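About Grovalar

Home
What we do
Prices
About us
Contact

Grovalar cleans bathrooms. We also do kitchens if they are attached to a bathroom customer, but bathrooms are what we get called for and what we are good at. Vasanthi Bepari started the business after 22 years of cleaning other people's houses for other people's companies, and she still does the first visit to every new home herself.

Most pages like this one promise a sparkling, stress-free home. We have read a lot of them and we don't believe them. A bathroom that gets used every morning is going to have soap scum in it by the weekend whoever cleaned it. What you can reasonably expect from us is that the tile, the tub, the toilet and the floor get washed properly, including behind the things that are usually cleaned around, and that the person doing it won't lecture you about your grout.

How we work

We bring very little. For a long time the companies Vasanthi worked for sent her out with a caddy so full she had to make two trips to the car, and most of those bottles did the same job with a different smell. We tested plenty of them when we set up. We kept 3: a mild liquid soap, something acidic for limescale, and a disinfectant that we use on the toilet and leave alone long enough to do its work. If a product claims you can spray it and walk away, we would like to see the bathroom it was tested in.

Cloths matter more. We use small woven ones, washed hot, and they are sorted by room before they leave our shop on Cotetti Street. Toilet cloths never touch a sink. We tried the disposable wipes everyone was excited about and gave up after a month, as they pushed the dirt into the corners and then there was the cost of throwing them out.

The wringing is the part new cleaners get wrong. A dripping cloth leaves streaks on enamel and puddles at the foot of the tub, and it wears you out going over the same spot. Fold it, grip both ends, twist until it stops giving, then open it up and fold it again so you have a clean side.

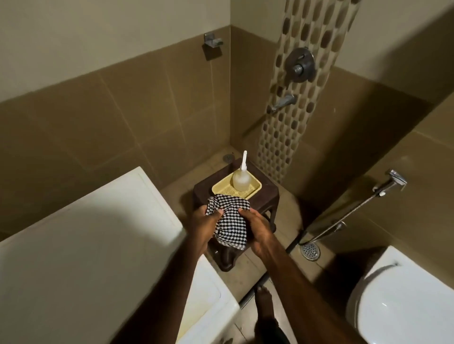

Parveen Bhattacharjee was not convinced by any of this when she first booked us, and told Vasanthi that she could wring out a cloth perfectly well on her own, thank you, and what she was paying for was the time. Fair enough. She also said that her last cleaners had left the stool beside her tub exactly where it was for a year and mopped a neat square around it. We move the stool. We move the soap tray, the bottles and the bath mat too, and we put them back where we found them.

Small bathrooms

Nearly 8 in every ten jobs we take are small bathrooms, the kind where you can touch the tub and the toilet without standing up. They are not quicker to clean. Everything is close together, so there is more edge for the size of the floor, and the bit of wall behind the toilet needs an arm that bends the wrong way. We charge by the visit and not by square footage for that reason. Some people think this is a trick. The price list is on the next page and you are welcome to compare it with anybody's.

What we don't do

We don't re-caulk, paint over mold or unblock drains. We don't mix bleach with anything, even if your aunt does. We don't sell cleaning products or take a commission for recommending them. We don't offer a "deep clean" package, as we have never found out what the other kind is supposed to be.

Where we go

Skorudby and the streets on the near side of the river. Evening visits stop in October and start again in spring.

Page last updated May 19, 2026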